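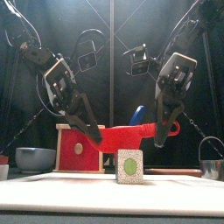 Colour was the first thing most households mentioned when we asked how they kept small things in order. Eleven of the interviews from Lonholm began with some version of "the red one is for" or "we put it in the blue". The trouble with such a system shows when a container and the thing beside it share a colour. Figure 2 has a case of this on a white tabletop: a red box with a wooden frame, together with a red plastic object that has a loop handle towards its right end. Against the white surface both are easy to find. Against one another they have to be told apart by other means, and the loop is the feature we take up in this section, as it gives the plastic piece an outline that its colour does not.

We use "handle" loosely for any part of an object that people said they picked it up by. This takes in loops, knobs, rims and cut-outs, and also parts that a maker may not have meant for holding at all. Participants were asked to take an item out of a filled container, put it on the table, and later put it back where they thought it belonged. They were free to talk while they did so, and most did. Each household then repeated the task with containers from the Tevier set, which come in a single colour, and with those from the Clollell set, which are mixed. The order was swapped between households.

In the single-colour condition people looked for shape first. Items with a loop were named by it ("the one with the ring", "the hooky one") in 14 households, including several where the same items had been named by colour an hour earlier. Knobs and rims were seldom named in this way. A rim runs along the whole of an edge and is hard to separate from the body of the object when both are the same red or the same green. A loop leaves a gap that the background shows through, and on a pale table the gap is the brightest part of the thing. Two participants said they looked for "the hole" before they looked for anything else.

Putting away gave a different result. A loop that helped a person find an item in a crowded box often made the item harder to return. It caught on the side, or it stood up above the top and kept the lid from closing. In six households the item was turned round at least once before it was let go, so that the loop faced the middle of the box. Framed boxes with a solid edge were more forgiving here than soft ones, where the wall gave way and the loop slipped underneath. We did not measure the force used, and the difference may owe something to the depth of the boxes, which varied more than we would have liked.

Where the object was larger than the space left for it, people rarely gave up on the container. They took other things out to make room, or rested the object across the top and called it done. Finn Reinholz, who coded the recordings, treated an item left across the top as "stored" if the participant walked away from it and "pending" if they stayed at the table. The line between the two was not always clear – one participant walked away, came back, and moved the item twice. We kept the first judgement in each case and list the disputed ones in the appendix.

Labels made little difference. The Lã labels we supplied were stuck to the front of each container, and they were read aloud on the first day and mostly ignored after that. By Sunday a few had been covered by the things they named. When we asked about this, participants said they knew what was in the box, and when we asked them to list the contents they left out the items with no handle more often than those with one. This fits what we saw during the search task, although the lists were short and we would not lean on them heavily.

The kitchen containers are dealt with separately in the next section. They were opened far more often than any others in the house, and the people using them were usually in the middle of doing something else.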